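September, late, kitchen light on

Second week of the gripper bench and I'm writing it down before I talk myself into liking it.

For anyone who's wandered onto this diary from elsewhere: I pack sample trays at Oltis. Have done for 7 years. A tray, dividers, packets in the right slots, label, next. My hands know it so well that I can do a whole morning and have no memory of it, and I always thought of that as a kind of perk. Now I spend half my shift holding a tool with two fingers on it and doing the same job at a quarter of the speed, so that the software from Preltska can learn how it goes. We're calling it Shboul, the whole project. I asked what it stood for and was told it didn't stand for anything.

Rakiya Garba is our lead on it and she's been decent. She put us through the talk in the lunchroom this morning with the good biscuits out, which had me on guard straight away. Nobody's hours are changing. It's going to take the boring part. We'll be freed up for quality. I wrote "freed up" on the back of my hand in biro and it's still there after the washing up.

What I wanted to ask, and didn't until afterwards, was which part is the boring part. I like the part they mean. It's the forms I'd give away.
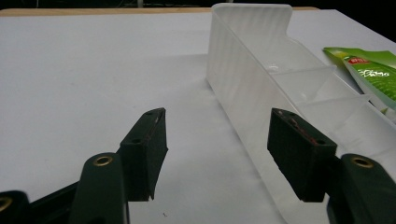 Photo: Oltis bench log, morning shift

So that's the organizer tray and one of the green packets, beside it and not yet in it. With my own fingers there's no gap between seeing that and having it done. With the tool I have to think about the angle of the packet, and the wall of the tray, and how wide I've got the pads, and whether I'm going to come down on a divider. The packets are slippery little sods at the best of times. I dropped one on the floor before smoko and Ziad Hijazi, on the next bench, said "leave it, that's data". He reckons the mistakes are worth as much as the good ones. I've never been told that about my mistakes in any other job and I'm not sure I believe it.

Ziad's keener than me. He came over from Sernov when they shut the night line there, and he says the difference is that at Sernov the machines arrived on a truck one morning and that was the first anyone on the floor had heard of it. At least here we get asked. I said being asked to train the thing is a funny sort of asking. He said I'd rather be cranky than curious. We had our tea after that and talked about his daughter's netball.

There's a quota, naturally. 30 recordings a shift, and a recording only counts if you start clean and finish clean. By lunch my wrist was gone. I've packed for years without a twinge, and two weeks of squeezing this thing has me running my arm under the hot tap at night like my nan. I told Rakiya and she wrote it down, and said she'd see about shorter blocks, 3 in the morning with a proper break after each. To be fair to her, she also had a go herself for a bit and came away shaking her hand out. I thought better of her for that.

The other thing is the talking. We used to talk. Packing is a job you can do while hearing all about somebody's kitchen reno. On the gripper you can't, or I can't – I lose the packet the second I answer – so the four benches by the window have gone quiet, and the radio sounds louder than it ever did. That wasn't in the lunchroom talk. I doubt it's in anyone's spreadsheet either. I might be the only one who minds. Leanne on labels told me it's been lovely and peaceful.

And I'll admit there's something to it when it goes well. Late in the day I had a run where the pads felt like they were on the end of my own arms, and for a minute I was pleased with myself. Then I thought about what exactly I was getting good at.

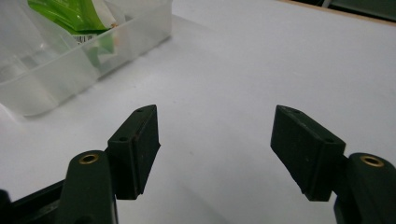 Things to ask Rakiya tomorrow

Whether the shorter blocks start now or "going forward".

Who owns the recordings once Preltska has them. I don't want to be dramatic about it, I'd just like a name.

If the quality jobs are real, how many there are and what they pay. Ziad wants to know too, for all his cheer.

Whether we can have one bench left as it was, for packing by hand. I'd take it. I'd even do the forms.

Also get more Deep Heat, and ring the physio before they close at 2.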